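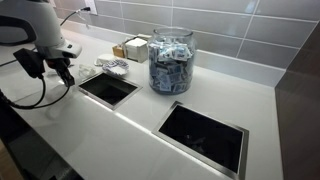
The slow school of the coffee corner

At Burnlow, robots learn to clear a counter from people who move them by hand, one sugar packet at a time

By Dalva Rangel
3/12/19

The first time I tried to throw away a piece of rubbish with a robot, I needed almost four minutes. I had the controller in my right hand, I could see the arm very well, and still I moved it to the left when I wanted it to go down. The packet slid away from me. When I finally had it, I opened the fingers too early.

"Keep that one," said Ines Mansour to her colleague at the laptop. I thought she was being kind. She explained later that they keep everything, the bad attempts also, and mark them afterwards.

Mansour leads a small group at Burnlow, a research workshop on the upper floor of an old printing house. Since September the group has worked on a task which sounds too small for grown people: to clear up the place where coffee is made. There is a white counter with waste openings cut into it, and there are the things which collect on such a counter during a working day. Lids, napkins, sachets, a plate. The robot must take what is rubbish and drop it in the opening, and leave the jar of sugar in peace.

Nobody at Burnlow writes down for the robot how to do this. They show it. A person guides the arm through the whole movement, the computer records where every joint was and what the cameras saw, and after many such recordings a program is trained to copy the behaviour. The group calls one recording a "lesson". On the day of my visit they had 114 lessons for thin plastic and wanted 2,000 for the whole task.

There are two ways to give a lesson. In the first one you take hold of the arm and push it where it should go. The motors become soft, and the arm follows your hand with a small resistance, like a heavy door with a good hinge. This is pleasant, and visitors learn it in a few minutes. But your own sleeve and elbow come into the recordings, and the program may learn to expect an elbow.

In the second way you stand to the side and use a hand controller. You feel nothing of what the fingers touch. It takes longer to learn, and my shoulders were hurting after one hour, but the recording contains only what the robot itself will have later. Mansour's group gives most of its lessons like this. Her colleague Tomas Sedel, who before this job repaired church organs, is the fastest teacher of the house. He can put away a sachet in 23 seconds, and he does not look at his hands at all.

I asked him what the secret was. He thought about it for a long time and said that he tries to be boring.

I did not understand this until I watched him work beside a student who was also quick. The student came to each packet from a different side, sometimes with a little turn of the wrist which was not necessary. Sedel came always from above, stopped for a moment, went down, closed, and stopped again. His lessons look nearly the same, and the small differences come from the objects and their places. A program which learns from the student must also learn his moods.

Most of the teaching depends on the view from the wrist, where a small camera sits close to the gripper. A person who sees this picture for the first time is usually lost. The fingers are enormous, and the counter is a white field with a bright reflection lying in it.

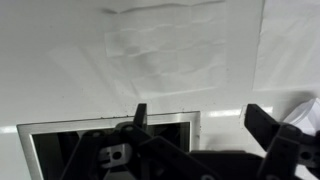
The gripper's own view, with its fingers open before one of the steel-rimmed openings.

White is the great difficulty in this corner. A white lid on a glossy white surface has almost no border, and clear plastic is worse. Sedel showed me a recording in which the program, left to act alone, went again and again to pick up a reflection from the ceiling lamp. It closed the fingers very carefully on the light, carried it to the opening and let it go. They laughed for a day and then gave lessons with the lamps at different strengths.

The opening makes its own problems. For a person the last part of the task is nothing: we let go and gravity does the rest. But a sachet weighs very little, and a piece of film weighs less, and such things like to stay on a finger when it opens. So the teachers lower the gripper into the hole before they release, and sometimes they make a small shake. How deep to go, and how long to shake, was the subject of a real argument in the group, with drawings on the board which were still there when I came.

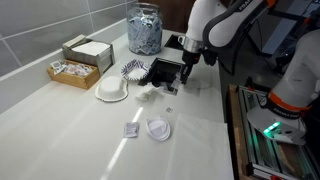 Mansour was on the side of going deep. She told me that a human teacher corrects himself without knowing it. He sees from the corner of the eye that something is still hanging and he waits half a second. The program gets this half second in the data, but it does not get the reason, and so it may wait when there is nothing to wait for. Her answer is to make the waiting into a fixed habit, always the same, also when the fingers are clean. Sedel finds this ugly. He agreed to do it for a month.

There is money behind all this, though not very much. Brondden, a company which cleans offices, pays for part of the work and would like to see a machine which can keep a staff kitchen in order overnight. Mansour is careful when she speaks about that. She has seen her system do well for a whole morning and then stop completely before a napkin folded in a way it had never met. A different kitchen, with a wooden counter or a bin with a lid, would need new lessons, and she cannot say yet how many.

I asked if it would not be cheaper to have a person wipe the counter. "Of course," she said. "Today, of course." What interests her is how few lessons are enough, and whether the lessons for sachets can help with the lids. If the answer is yes, the next kitchen should cost less than the first one.

Before I left, they let me try again. I used the controller, and I tried to be boring. I came from above, I stopped, I went down. The packet was between the fingers at the second attempt, and I took it over the dark square and lowered it until Sedel nodded. Then I opened, and counted the half second in my head, and the group had lesson 115.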